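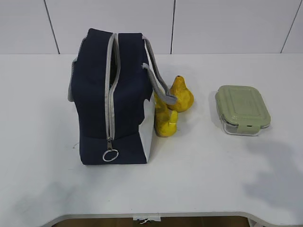 Work With Us > Paid Studies and Short Contracts

Lunch packers wanted (people who are good at noticing when something is about to go wrong)

Hi! I run the bench side of things at Brudon, a small robotics shop in Cerkton, and I'm looking for 16 people to come in and help us get to the bottom of a fault that has been eating my spring. It's paid, it's indoors, and most of it involves a navy lunch bag, a food container with a green lid and a couple of yellow pears.

Let me back up. We build a two-armed tabletop system called Pridulel. Its job is to pack and unpack everyday stuff for people who have trouble doing it themselves, and lunch is our big test, because lunch is hard. Soft bag, stiff box, roundish fruit, floppy handle, zipper. If a machine can get all of that right before somebody leaves for work, it can do a lot of other things too.

In February it did not get it right. We were in the middle of a long run of zipper trials, 1,854 of them by then, and I was feeling pretty good. Then the left arm caught the carrying handle along with the zipper pull, decided it had only the pull, and kept going. The bag went over, the container went off the front of the table, and the arm carried on pulling against a strap that was wrapped around its own wrist. The force limit should have stopped it right there. It took far too long. One of my coworkers reached in to grab the bag (we've all got that reflex, I have it too) and got her fingers pinched between the strap and the table. She was bruised and sore for a few days and she's fine now, but I was standing next to her and I don't ever want to see it again.

We shut everything down that afternoon. The people at Walczak, who make our wrist sensors, went through the logs with us, and we found two separate problems. The first was a filter setting on our side that smoothed out slow, steady pulls until they looked like nothing much. That was our mistake, and it's fixed. The second one is harder. The system doesn't have a good idea of what a bad grab looks like in the first second or so, while there's still time to let go. People do! You'd feel that strap snag and loosen your fingers before you'd even thought about it. So that's what I want to learn from you.

What you'd be doing

You'd sit at the table and pack and unpack the bag by hand, over and over, with the items laid out a little differently every time. Sometimes the zipper will be open a bit at the top, sometimes all the way. Sometimes the handle will be draped over the fruit, which is exactly the sort of mess that got us into trouble. You'd wear thin gloves with sensors in the fingertips, and you'd say "snag" out loud whenever something catches.

In the second half you'd move to a chair behind a clear screen and watch recordings of Pridulel doing the same job, with a button in your hand. Press it the moment you get a bad feeling. There aren't any wrong answers, and I'd much rather you pressed early than waited to be sure.

You will not be sharing a table with a powered arm at any point. The arms are locked out at the wall before anyone comes in, and you can check the lock yourself (please do, I like it when people check).

What you'd get

$200 for a full session, paid the same day, whether or not you finish. If you want to stop halfway because you're bored or your hands are tired, tell me and you still get the full amount. There's coffee, there's free parking behind the building, and there's a 30-minute break in the middle that I'm strict about. Mornings start at 9:30. We have a few afternoon spots too, so tell me which suits you.

Who I'm looking for

Anybody 18 or over who can sit at a table and work a zipper, even slowly. I'd especially love to hear from people with arthritis, a tremor, limited grip or the use of one hand, because you already have ways of dealing with a snagged strap that the rest of us have never had to think up. You don't need to know a thing about robots. If you pack lunches for kids every day, you're basically overqualified.

Please don't apply if you have an open cut or a skin condition on your hands that gloves would make worse. Wait until it's healed and write to me then. Same goes if you've worked for us or for Walczak in the past year.

How to apply

Use the contact form on the Brudon site and put "lunch packers" in the subject line. Tell me which hand you use most, whether mornings or afternoons are better, and anything we should know about getting you to the table comfortably. The room is on the ground floor and the door is wide enough for a power chair. I read every message myself and I'll write back either way, usually within a couple of days.

If you'd like to read our incident write-up before you decide, ask for it in your message and I'll send you the whole thing, filter mistake included.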